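Cliltano death notice archive moves to single index

2025-01-05
2 min read

The Cliltano burial register and the Flallo notice archive were merged into a single searchable index on Sunday. Searches by surname, year of death and place of burial now return both the published notice and the register entry when a match exists.

The first load covers 1700 notices and 1059 register entries. Of these, 557 notices were matched to a register entry on full name and date of death. The remaining notices are listed without a plot reference until they have been checked by hand.

Records manager Annatjie Sibiya said most failed matches come from married names, nicknames and ages given in place of birth dates. "A notice may carry three surnames and the register only one," she said. "We do not join the two on a surname alone." 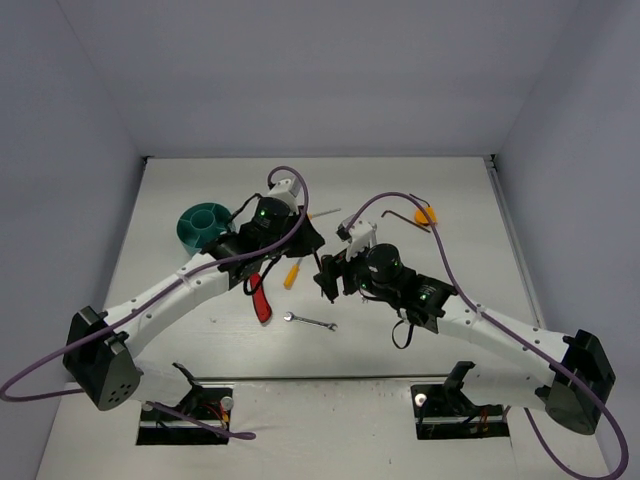
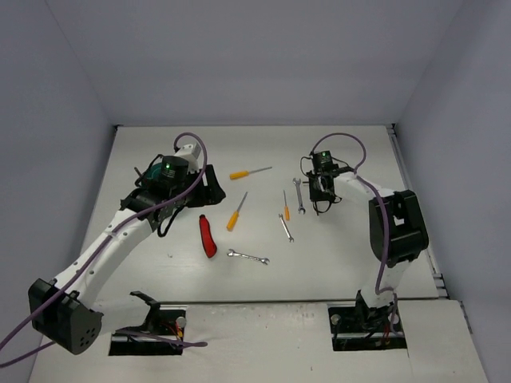
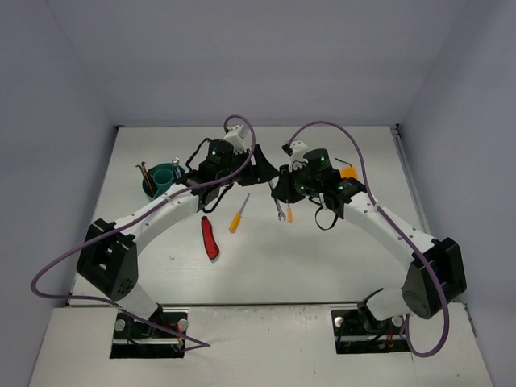
Two robot arms at a white work surface.

Notices are held as plain text with the original spelling. Corrections sent in by families are stored in a separate field and shown under the notice with the date received. Addresses of surviving relatives have been removed from all entries. Names of survivors stay as printed.

The Plorska cemetery register is next. It has almost 1000 entries on cards, typed on both sides, and the reverse often holds a second burial in the same plot. Each side will be entered as its own record with a shared plot number. Entries from the Kurtuluş chapel book will follow after that, but no date has been set.

Families can ask for a correction or a printed copy at the register office. Requests need the full name of the deceased, the year of death and the notice number, if known. Printed copies are sent by mail.

Recent items
Plorska cemetery: winter gate hours
How to submit a death notice to Flallo
Plot transfers: revised form for January
Kurtuluş chapel book to be rebound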